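2 min read

Search this site Enter keywords Go

Sturkance community center to hold swap day in April

Saturday, March 3, 2018

The Sturkance community center will hold a swap day for books, sports gear and small furniture in April, organizers said this week. Doors open at 10 a.m. and entry is free.

Residents can bring up to 13 items each and take home the same number. Anyone with nothing to bring can pay $2 at the door and choose one item.

"People clear out their closets in spring and a lot of it ends up at the curb," said Evangelia Moschos, who runs the center's events. "We'd like to see some of it go to a neighbor first."

Last year's swap drew 40 households. Close to half of the items brought in were children's books, and Moschos said sports equipment went fastest. Rackets, skates and balls were gone before noon.

Items should be clean and in working order. Mattresses, car seats and large appliances will not be accepted. Shelves and chairs are welcome if one person can carry them.

Drop-off has started in the front room on Llorente Street, where donations are being set out on the table by the windows. A wooden shelf, a blue case with a cartoon character on the front, a tennis racket and a couple of books are among them.

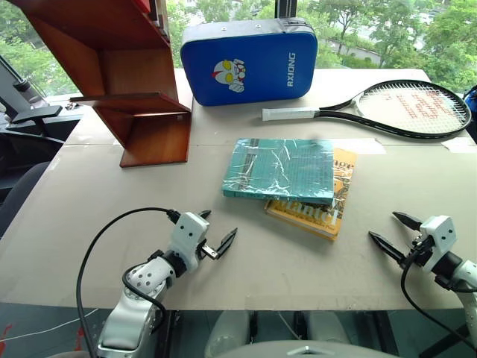 How to drop off

Items can be left on weekdays between 3 and 7 p.m. Please use the side door and sign the sheet. For larger pieces, call Régis Royer at the front desk first to arrange a time.

Anything left after the swap will go to the Drondetti thrift store.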